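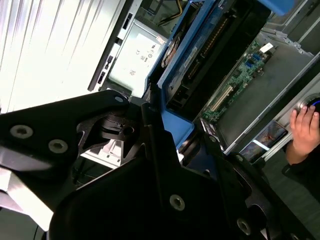
Sernell teardown package, anyone running one?
Drillum Boards > Automation > Disassembly and Recycling

benchrat_ohio
10 April 2024

We refurbish office desktops. I have a quote from Irar for the Sernell package, which is the two-arm version with the wrist cameras, the gripper, the fixture set and a year of remote support. Kuhlmann is the reseller for our area and they want an answer before August.

What I need it to do is open towers that arrive with the side panel already off, unplug the drives, pull them, and put them in a tray. Memory would be nice. I don't care about boards or power supplies, those go out with the case.

The brochure says "mixed desktop hardware." I have been buying equipment long enough to want to hear from people who have one on the floor. How is it on cables? How much babysitting?

sludge_pump
Reply 1

We have had one for 18 months. Short version: drives good, memory fair, cables poor but improving.

The fixtures matter more than the arms. If a case can shift, the wrist camera view shifts with it and the thing wastes time finding its place again. Spend your first week getting the clamping right for your most common chassis and don't let the sales engineer skip ahead to the demo routines.

Babysitting depends on what you feed it. Our log for last quarter shows 1,135 cases started. I'm not going to post the completion rate because our mix is strange and it would mislead you.

tmarsh_recyc
Reply 2

I'll be the negative one. We trialed Sernell and sent it back. The gripper is too bulky for small form factor cases. In a full tower it has room. In anything slim it bumps the cage before it gets to the connector. Irar told us a narrower finger was coming. That was a while ago and I still don't see it on the price list.

Also, support tickets went through Kuhlmann first, and Kuhlmann forwarded them. That added 2 days to every question.

sludge_pump
Reply 3

Fair on the slim cases. We don't run them on the cell at all. Support has been direct for us from the start, so check which contract you are being quoted.

Vasanthi Munasinghe
Reply 4

I do process setup at a site that has been evaluating the package on older towers. I don't work for Irar or Kuhlmann and we have not decided whether to buy.

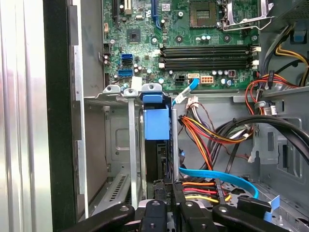 Cable access is the part of the evaluation I have spent the most time on. The vendor's routine treats the drive connectors as a single target, and in an older tower they rarely are. You have the data cable on one path and the power wires on another, and both can be in the way of the fingers. In this case the light blue SATA cable swings wide across the chassis floor and the red, orange and yellow wires run just below it with a black tie holding them. If the gripper comes down on the wrong side of that tie, it pulls on the whole bundle. We now teach the approach by hand for each chassis model and save it. It is slow the first time, and after that it is only a matter of picking the right model from the list.

The blue plastic drive handles are easier. They are bright, they stand out from the gray metal, and the finger has something solid to push against.

tmarsh_recyc
Reply 5

"Teach by hand for each chassis model" is exactly my problem. We get whatever comes off the truck. If I have to teach it every model I may as well put a person with a screwdriver there.

Vasanthi Munasinghe
Reply 6

For a fully mixed stream I would agree with you. Ours is mostly leased machines that come back in batches of the same model, so the teaching gets used again. I would not recommend it for walk-in scrap.

benchrat_ohio
Reply 7

Ours are mostly batches too, from school districts and one insurance company. Vasanthi, do you need both arms? The single-arm quote is a lot lower and the Kuhlmann rep said I could add the second later.

Vasanthi Munasinghe
Reply 8

I would get both if drives are your main job.
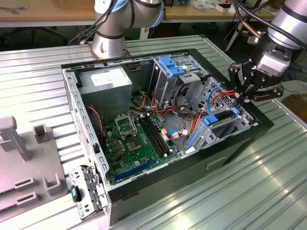 Floor space and reach are what I would settle before you sign anything. The tower has to lie on its side with the opening up, and an arm needs a clear path in from wherever you mount it. Our layout has one arm standing behind the case and the other coming in from the right, over the drive bays, so the black gripper gets to the wires without crossing the board. With a single arm you will be turning the case or accepting some awkward angles. Leave room beside the case as well. The light gray fixture on the left takes up a fair piece of the work surface, and you will want somewhere for loose brackets to go.

Adding the second arm later is possible, but the calibration has to be done over for both. Ask who pays for that visit.

sludge_pump
Reply 9

Seconding that last part. We went from one to two and the recalibration was not in the quote. We argued and they split it with us.

I disagree on the single arm, though. It pulled drives fine for us before the upgrade. The second arm paid off on memory, where one side holds the latch open. If benchrat really only wants drives, the cheap version could be enough.

Vasanthi Munasinghe
Reply 10

Possible. We never tested with one, so I can't say you are wrong. My concern is wires sitting over the latch, and your chassis may not have that.

gearlash
Reply 11

Late question for anyone here. Does the software let you stop in the middle of a cycle, reach in, and continue? The unit we used before this made you start the case over.

sludge_pump
Reply 12

Yes, since the last major update. Pause, clear the zone, fix whatever is stuck, acknowledge on the panel, resume. It takes a fresh look with the wrist camera before it moves. Before that update you had to start over, same as yours.

tmarsh_recyc
Reply 13

That was not there when we had it. I'll give them that one. Still no narrow finger.

benchrat_ohio
Reply 14

Good information, thanks all. I'm going back to Kuhlmann with 3 questions: direct support or forwarded, who pays for recalibration, and whether they will run a trial on a pallet of our own towers. I'll ask about the narrow finger too, but I'm not counting on it. Will post the answers when I have them.

sludge_pump
Reply 15

Make the trial pallet an ugly one. Leave the zip ties in.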